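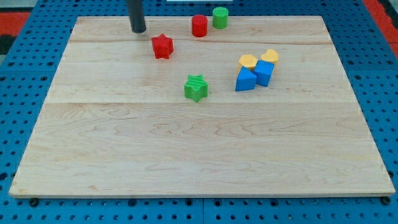
Medum is a small collection of pictures of shape blocks on a board, and this file explains what is in it, mostly so that people stop writing to ask. The blocks come in stars, cylinders and other shapes, in red, green, blue and yellow, and they are meant to be told apart by both shape and color. The ridges on the sides of the cylinders are a nuisance if your method likes smooth edges, and the board has wood grain and seams that some edge detectors find more interesting than the blocks.

Version 2, 18/06/2023
Maintained by Lachlan Crichton

What you get

3654 pictures, sorted into 147 folders. One folder is one layout session. Folder numbers have no gaps, which took more effort than it should have. Version 1 had gaps.

labels.csv has one row per block: picture, shape, color, standing or tipped. "Tipped" means anything not standing on its flat end. Leaning counts as tipped. Please do not write to me about leaning.

Layouts

Blocks were set out by hand with no template. People asked to place things at random will leave the front of the board bare and huddle everything at the back, so expect a strong lean toward the far edge. We tried telling them to spread out. They made circles.

Splits

The test split is 1000 pictures. Sessions are never shared between train and test. The rest is train, and if you want a validation set you can cut your own.

Known problems

The early labels say "cylinder" and "round" for the same thing. Treat them as one. Folder names starting with "ovo" are left over from when the project was called Ovo, and renaming them broke the loader.

Credit

Cite as Medum, Medareck. Corrections go to Lachlan, with the folder number please.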